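Notebook, teleop bench 2
2020-07-28
Entry by C. Griffiths. Yasuo on the leader arms, me on notes, Khairul in and out.

Task under discussion: glasses and glasses case, two arms, remote control. Colette's plan has this down as the "easy bimanual" task for the Nindmont set, and the target is 1000 demonstrations by the end of August. I said at planning that I didn't believe in either the "easy" or the 1000, and I'm writing my reasons down so I can't be accused later of having made them up.

Where we stand: 106 episodes recorded under the current instructions. I went through all of them with Meinir's review sheet and would keep 61. Khairul would keep more. We disagree mostly over re-grasps, meaning episodes where the operator closes on the glasses, doesn't like it, opens and tries again. Khairul's view is that recovery is useful and the policy should see it. My view is that it depends on what the operator was recovering from. If Yasuo opened the gripper because he saw something on his monitor that neither arm camera saw, then the data says "open for no reason," and we will get a policy that opens for no reason. We had precisely that in the spring with Dernel and spent weeks blaming the network.

So I wanted to look at what the wrist view gives at the grasp itself.
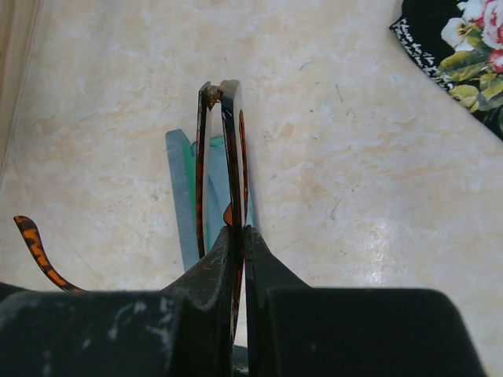 Wrist view, fingers closed on the glasses. Case behind.

My trouble with it: edge-on, the glasses are a few long thin strips, dark brown and black with some amber. The rim and the near temple run almost parallel with a slim gap between, and the fingers are dark too. I know which strip is which from the hinge and the nose piece, and I had to stop the playback and look. Whether the policy can pick that out at the image size we feed it I don't know, and neither does Khairul, though he is more cheerful about it. The far temple is easy enough to see, with that bright orange pattern, but it is also the piece we least want it aiming at.

Second point, the case. It sits right behind the glasses in this view. An operator with a second viewpoint knows how far off it is. One wrist camera doesn't have that. Khairul says two arms and a fixed camera sort out the depth between them. Maybe. I'd like to see it with the fixed camera dropped from the inputs before I agree, and he has said he'll run it.

Third, and I'll keep saying it: we don't record force. Yasuo squeezes by eye. He is good at it. Colette, on the same leader arms last week, squeezed harder and her episodes look nearly identical in the joint traces, because the commanded position goes past contact and the follower just stops where the frame stops it. The Bronura people claim you can recover grip effort from the gap between commanded and measured position. I tried it on the kept episodes and got a number. I wouldn't put weight on it, as friction in the gripper moved it more than the change of operator did.

Things Yasuo told me while driving, more or less in his words:
- The hard part is having a hold with each hand and not fighting yourself. If both grippers have the frame, any small disagreement goes into the hinge.
- He prefers to settle one hand and leave it alone, then move the other.
- He loses sight of the thin temple on his monitor when the arms come together, and goes by memory for a moment.
- The cables don't bother him. They bother me, they take up a good part of the fixed view and they never lie the same way twice.

The "goes by memory" remark is the one to worry about. A demonstration is supposed to contain what you need to repeat it. I asked him to mark those moments with the foot pedal from now on and he agreed, without enthusiasm. 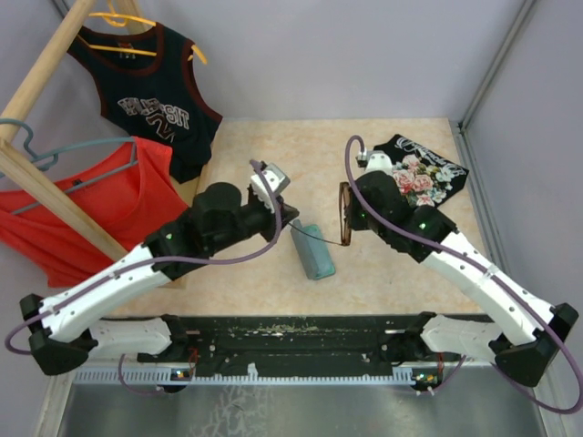 Bench and settings

Clothes rack, T-shirt and the rest stay on the table for the glasses task. Khairul wants clutter in every task so that nothing learns to rely on a clean tabletop. Fine by me, but then it has to move between episodes. In the kept ones I looked at, the folded shirt with the roses was on the right almost every time. That's a landmark. If the policy learns "glasses are left of the roses" it'll score beautifully on our bench and fall over at Wogan.

Case standing on end: the instructions don't say. Some operators stand it up, some lay it flat. Meinir to pick one or to write down that both are allowed, I don't mind which.

Leader-to-follower scaling unchanged. Gripper scaling unchanged, although I'd like a softer curve near closed. Not touching it in the middle of a set.

To do
- Khairul: training run without the fixed camera, same kept episodes.
- Meinir: re-grasp rule in one sentence, case orientation.
- Yasuo: pedal marks.
- Me: replay ten kept episodes open loop with the glasses shifted slightly. If replay alone does well then our test is too easy and the success figures mean very little.
- Colette: has been told that I don't think we'll reach 1000. Says to keep recording.

Recent entries
Gripper pad wear, left arm
Hanger task: why we dropped the first batch
Leader arm drift after warm-up
Meinir's review sheet, second version

Last updated by cgriffiths, text only
Questions about this notebook: ask at bench 2 | © Nindmont project group | Back to top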